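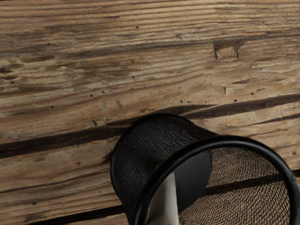 2025-08-15, gripper comparison in simulation, mesh cup task

Continued with the mesh cup. The goal is the same as in April: decide which gripper we put on the arm for the container tasks, the Brekke two-finger or the Driltitz soft one. All runs today in the simulator, with the old wood planks as the ground. The cup starts on its side and the gripper must take it by the rim and set it upright.

Before starting I changed three things in the setup:
- contact friction of the finger pads, now the same value for both grippers
- wrist camera view, moved closer to the work surface
- controller, Plovine for all runs (before I mixed it with the old one, so the April numbers can't be compared)

Brekke first, 163 attempts overnight. The fingers are thin and go under the rim without problem if the approach is from the open side. When the approach is from the closed side, the fingers slide on the round wall and the cup rolls. I think the force is not the cause. I lowered it by half for a few runs and the rolling was the same, only slower.

Driltitz is better on the wall, because the pads wrap. But it is wide, and with something standing inside the cup it has little room at the opening. In several runs the inner pad touched the white part first and the grip closed crooked. Kylie Halliday proposed to rotate the wrist a quarter turn before closing. I tried this by hand with the slider and it looks good, but I did not yet put it in the script.

Camera: the rim detection is weaker than I expected. The rim is black and glossy, the wall is black too, and the dark gaps between the planks run up to the cup. The edge finder likes to follow the gap and continue it as if it was rim. Also the planks can be seen through the weave, so the inside gives many small false edges. I rendered 3,432 frames for the new training set, and I want to check by eye a part of them where the gap meets the cup, before we spend time on training.

One mistake of mine: the gripper closing speed was written in the wrong units in the Plornuslow config file. The first group of Driltitz runs is therefore not valid. I moved them to the "old" folder, please don't use them for the plots.

To do:
- put the wrist rotation in the script and repeat Driltitz from zero
- same start poses for both grippers, save the seed this time
- try a plain ground with no gaps, only to see how much the rim detection improves
- ask Kylie if the real Brekke pads have the ribbed surface or the flat one, the model has flat

Simulator crashed 3 times in the afternoon, always when changing the ground texture. Restarting it was enough.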